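Search this site Search Menu

How to practice the fridge task with hand-held grippers

4 min read

I run the practice table for our student robotics club, and the fridge task is the one people ask me about the most, so I'm finally writing it down. The idea is simple. You wear the head camera, you hold a gripper in each hand, and you do an ordinary chore slowly enough that the recording is useful for training later. Put a drink in the mini fridge, or take one out. That's it! And yet everyone's first ten tries are a mess (mine were terrible, ask Sointu).

Before you start

Put the fridge on the white table and open the door all the way. A half-open door will catch your elbow every single time. Pick one can and decide where it's going, shelf or floor of the compartment, and say it out loud to your partner. Then check the marker on each gripper. If your sleeve covers it, roll your sleeve up.

The move itself

1. Stand square to the fridge with your elbows loose.
2. Open the fingers wider than you think you need before you get anywhere near the can.
3. Come in level and close slowly. Squeezing fast tips the can, and then you're chasing it around the shelf.
4. Once you have it, pause for a breath, then move. Keep your head pointed at your hands the whole way.
5. Let go, back straight out, and only then look away.

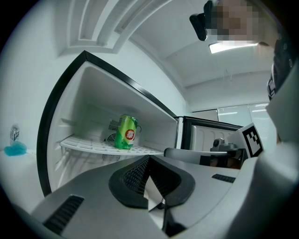
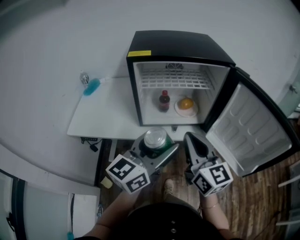

Both from fridge practice: the green can on the shelf in the first, and the can at the gripper in the second.

Stuff that goes wrong

The shelf is the big one. It's a wire grid, and if you set the can down at an angle it wobbles, so lower it until you feel the whole bottom touch. Nobuhle taught me to watch the rim of the can for this and I've done it that way ever since.

The other one is rushing. We do 40 takes in a session, and by take 30-something people start swinging their arms like they're late for the bus. Swap with your partner after 3 bad takes in a row. Drink some water, come back.

Name your files before you leave, please! Heikki spent a whole evening in June sorting 200 clips called "test" and he still brings it up.

Next time I'll write up the two-handed version, where one gripper handles the door.

Questions? Write to Valtteri Saarela, Bemness Robotics Club | © Bemness | Back to top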